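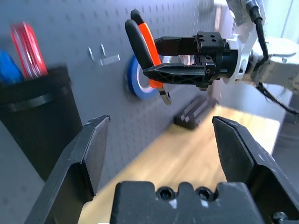 How to read a box office report without getting played

Every weekend the same headlines come around. Biggest opening for a thriller set on a boat. Best hold of the winter. Record per-theater average. I've been reading these for far too long, and my working assumption by now is that any sentence with "record" in it was written by someone who wanted the record first and went looking for the category afterward.

You don't need a subscription to check most of it. You need a spreadsheet, the weekend chart and a bad attitude. I'll use a made-for-adults sci-fi picture called Melinus as the running case, because it got all the treatments at once.

Step 1. Find out how many days are in the "weekend"

A regular weekend is three days. A holiday weekend can be four, and studios sometimes fold in Thursday previews or a Wednesday opening as well. Melinus was announced as a $20 million debut. That was four days plus previews. Write down the number of days next to every gross before you do anything else. If the article doesn't say, treat the number as useless until you find one that does.

Step 2. Separate estimates from actuals

The figure you see first is an estimate, and part of it covers a day that isn't over yet. The distributor supplies it. Actuals come later and get a fraction of the attention. When two movies are close, the estimate is where the fight happens, so wait. I keep two columns and never overwrite the first one — you'll want to see who rounds up every single time.

Step 3. Do the per-theater math yourself

Divide the gross by the number of locations. A movie on 1000 screens and a movie in 1000 theaters are not the same thing, and sloppy write-ups swap the words freely. Use locations for both movies or don't compare them.

Be extra careful with tiny releases. Retia, a small drama from the Milwood label, opened in 4 theaters and got called the best average of the season. Fine. It was 4 theaters, all in big cities, with the director doing Q&As at the evening shows. When it widened to 400 the average fell through the floor and I didn't see one headline on it.

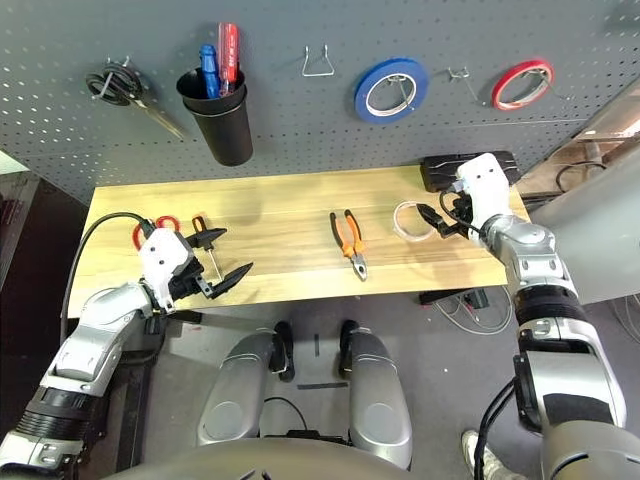
Pegboard and workbench, with scissors, screwdrivers and tape within reach.

Step 4. Read the adjectives in the record

Take the record claim and cross out the qualifiers one at a time. "Best January opening for an original R-rated science fiction film" becomes best January opening for an original film, then best January opening, then nothing. The more you have to keep for the claim to stay true, the less it tells you. With Melinus I had to keep every last word.

Also check the year on the old record. Ticket prices have gone up, and premium screens cost more again. A new movie can beat an old one in dollars while selling fewer tickets. Nobody in marketing is going to bring this up for you, so divide both grosses by the average ticket price of their own year and compare those. It's crude, but it beats comparing raw dollars.

Step 5. Wait for the second weekend

The opening tells you how well the trailer worked. The second weekend is a better guide to whether people liked the thing. Subtract the second three-day gross from the first, divide by the first, and there's your drop. Take the previews out of the first weekend if you can, but note that you did, or you'll confuse yourself in a month.

Step 6. Leave profit alone

You don't know the marketing spend. You don't know the theater split, which changes by country. You probably don't know the real budget either, whatever the trades printed. When a site announces that a movie "needs" some exact amount to break even, ask where it came from. Usually it came from another site.

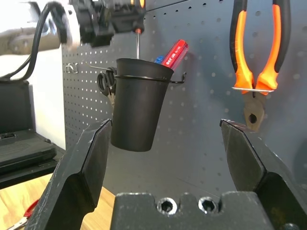

Jérémie Rey wrote in to say that step 5 is too kind to second weekends: a holiday opening makes the following drop look terrible even when the movie is playing well, and his rule is to wait for the third. He also thinks the De Graaf chain's habit of shuffling its big auditoriums after the first week skews everything, since a movie can lose its best rooms with demand still there.

I'll give him the holiday part. If the opening had an extra day off in it, add a third-weekend column and hold your opinion until it's filled in. The auditorium theory I can't test from public numbers, and neither can he, so it stays out of the spreadsheet for now.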